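# Where the Moisture Goes

A sleeping adult gives off water vapor all night, through breath and skin. Some of it leaves with the room air. The rest moves into the sheet, the pad and the upper layers of the mattress, where it stays until conditions let it out again. Bedding makers have a term for this, moisture load, and over the past decade they have started to design for it.

The physics is plain. Vapor travels from the warm side of a textile to the cool side. If it meets a surface below the dew point on the way, it condenses. In a bed on slats, the cool surface is usually deep in the mattress, and air moving underneath carries the water off. In a bed on a solid platform or directly on the floor, the cool surface is the underside, and there is no airflow to clear it.

Flumia, a small textile lab, ran a comparison that began in October. It tracked 18 beds for 30 nights each, with humidity sensors sewn into the pad at shoulder and hip height. Beds that were made right after waking held a higher reading at noon than beds left open. The gap was widest in rooms with closed windows and narrowest where a fan was running. The report, released on 20th December, recommends folding the top covers to the foot of the bed for at least 2 hours. 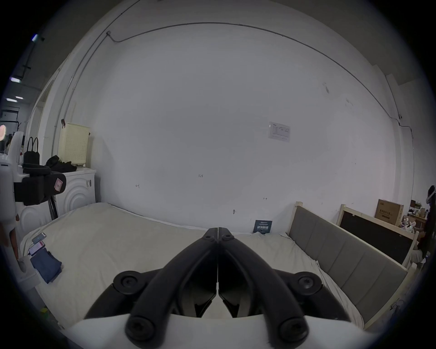

*A rumpled off-white sheet with no top cover over it. Phones are at the left end.*

Fiber choice matters less than many labels suggest. Cotton takes up a good deal of water before it feels damp, and it gives that water back slowly. Polyester takes up very little, so vapor either passes through the weave or collects on the surface. Linen behaves much like cotton but is often woven more openly, which speeds drying. Thread count is a poor guide, as a very dense weave slows air whatever it is made of.

Mattress pads are the weak point. Waterproof models rely on a thin film, and films differ widely in how much vapor they pass. Brurard lists a transmission rate for its pads. Hanrahan does not, and describes its film only as breathable. Buyers comparing the two have one number and one adjective.

Active systems are the newest category. The Flusent underbed unit, priced at $129, pushes room air through a perforated mat for a set period each morning. It adds no heat. In a dry room it shortens drying time. In a humid basement it moves humid air, and a dehumidifier would be the better purchase.

Slat spacing, window position and laundry schedule all feed into the same balance. A cheap hygrometer slid under the bottom sheet at noon will show which way it is running.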